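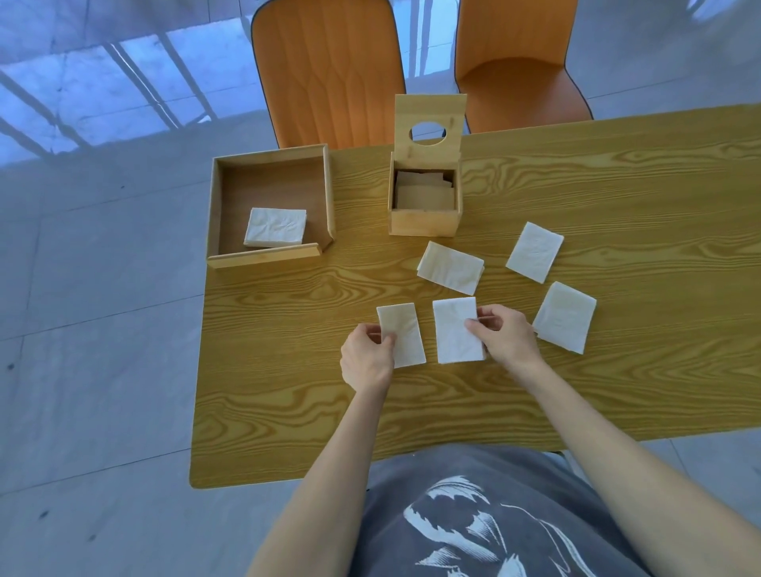 Category: Home & Kitchen > Table Storage > Reviews

Jirine Open Napkin Tray, Square

I bought the Jirine tray in February and have used it every day since then, so this is a long-term review and I will try to stick to what matters if you are thinking of getting one. I paid full price for it. I have no connection with the company.

What it is: a square open tray with four walls, a slightly raised panel at the front, and a flat bottom in a darker brown. The wood is pale, the same kind of color you see on bamboo cutting boards. There are no moving parts, no weighted arm, and no lid. It holds paper napkins. It came assembled in a plain box with a sheet of tissue paper around it and one card with care instructions, which say to wipe it with a damp cloth and not to soak it.

Before this I had the upright kind of napkin holder, two metal fins on a base. It worked when it was full. Once it got down to half, the napkins slumped over into a U shape and you would pull out three to get one. My mother-in-law gave us a different one with a spring plate, and that one gripped so hard the napkins tore at the corner. I wanted something flat that you could take a napkin off the top of.

Size. The inside of the tray is bigger than a stack of ordinary folded lunch napkins. If you want a snug fit, measure the napkins you buy before you order. Ours sit in one corner with space left over on two sides. At first I thought I would return it for this reason, but I kept it. The extra space means you can get your fingers down beside the stack and lift one off cleanly, and when there is company I put a few wrapped straws or toothpicks in the gap. Larger dinner napkins folded in quarters fill it better. Cocktail napkins would look lost in it unless you put in more than one stack.

Capacity. I buy store brand napkins in packs of 100. A whole pack goes in as one pile if you press it down, but it stands up above the walls and the top ones slide when somebody bumps the table. Half a pack is better. If you split the pack into two piles side by side it depends on your napkin, and with mine they overlap a little in the middle.

How I load it. This is where I have changed my habits, and it made more difference than the tray did. The napkins come out of the plastic compressed and stuck to each other, mostly along the embossed edge. If you drop the block in as it is, you get two or three napkins every time you reach for one. So now I take them out on the table, spread them out, press each one flat along the fold and put them back in a pile with the folded edges all facing the same way. I don't do all 100, only enough for the week. It takes less than 10 minutes. My niece likes doing it when she is here and she is neater at it than I am.

Fold side toward the front is best. With the open edges toward the front the napkin unfolds in your hand as you lift it, and then the one under it comes halfway out too.

The front. The near side has a slightly raised panel, and I expected it to get in the way. It doesn't. It keeps the bottom of the pile from walking forward. When you are down to the last few napkins you do have to reach in over it, and a small child may have trouble seeing whether there is anything left. My four year old just tips the whole thing toward herself.

Weight and stability. It is light. On our table, which has a smooth finish, it slides if you push it, and there were no feet or pads on mine. I put four small felt circles on the bottom from a sheet I already had and it has been fine. For outdoor use I would say no, or at least not without a rock or something on top of the napkins. There is nothing holding them down. We took it out to the porch once and spent the meal picking napkins out of the flower bed. If you eat outside a lot, buy the kind with a bar.

Cleaning. Crumbs collect in the corners where the walls meet the floor of the tray. A damp cloth doesn't get all the way in. I use a dry pastry brush. The darker bottom hides crumbs, so you might not notice until you move the stack. We had one spill, apple juice, which I wiped up right away, and it left no mark. A second spill was turmeric sauce and that did leave a yellow spot on the outside of one wall. I sanded it lightly with fine paper and it is mostly gone. The finish was a bit duller there afterward.

Smell. Some people in the store reviews complained about a varnish smell. Mine had a faint one for a couple of days. I left it by an open window and after that I could not smell anything. I would let it air out before putting napkins in.

Matching with other things. We keep it next to a wooden tissue box and the two look close enough that people have asked if they were sold as a set. They weren't. If you already own light wood pieces it will probably blend in. On our table, which is a strong yellow with a lot of grain, the tray looks a little plain, and I don't mind that. Against dark furniture it would stand out more.

Compared to others I looked at:

The Andetti holder is nicer looking, and the walls are thinner. My friend Shona Kereama has one and let me try it over a weekend. It fits a lunch napkin almost exactly, which is good until you buy a different pack and they don't go in. One of hers also has a corner joint that has opened up. She has had it longer than I have had mine, so that may not be a fair comparison.

The McPhee tray has a weighted bar across the top. That solves the wind problem. The bar has to be lifted each time, though, and with wet or greasy hands people end up touching the napkins underneath anyway. Alby Whitcombe, who runs the lunches at our community hall, uses several of them and says the bars go missing.

Tillix makes a plastic one that can go in the dishwasher. If I had toddlers and nothing else to think about I would probably get that. It costs less too. I did not like how it looked on the table.

Complaints about the Jirine:

The inside edges of the walls were a bit rough on one side when it arrived. It caught on the napkins and left fibers. A minute with a nail file fixed it, but at this price I should not have had to.

There was no napkin size given on the box or the listing, only the outside measurement of the tray. You have to guess at the wall thickness. I wrote to the seller and got an answer from Kamonchanok Panyasiri in customer service the next day with the inside measurement, so that was good service, but it should be printed on the page.

It takes up more table than an upright holder. On a small table for two I would not bother with it. Ours has room for it in the back corner and it stays there between meals.

No lid. In a dusty house the top napkin gets a bit gray if you go away. We were away for a week and I threw out the top one when we got home.

Who should get it: people who eat indoors, have a decent amount of table space, and go through a lot of paper napkins. If you use cloth napkins, they fit too when folded in quarters, four or five of them, though thick ones puff up and don't stay square.

I have also used it for mail while we had the kitchen painted, and it held envelopes well enough. A friend uses hers in the bathroom for guest towels. I would worry about the wood in a room with a shower.

Rating: 7 out of 10. I took points off for the rough edge, the missing measurement and having to buy your own pads if you don't have any in a drawer. I would buy it again, but I would wait for a sale.

Update, May 28, 2025: Still in use. One of the felt pads came off and I replaced it. The joints are all tight. The spot from the turmeric has faded a bit more, and I now buy a slightly larger napkin that fills the tray better, so the sliding is less than it was.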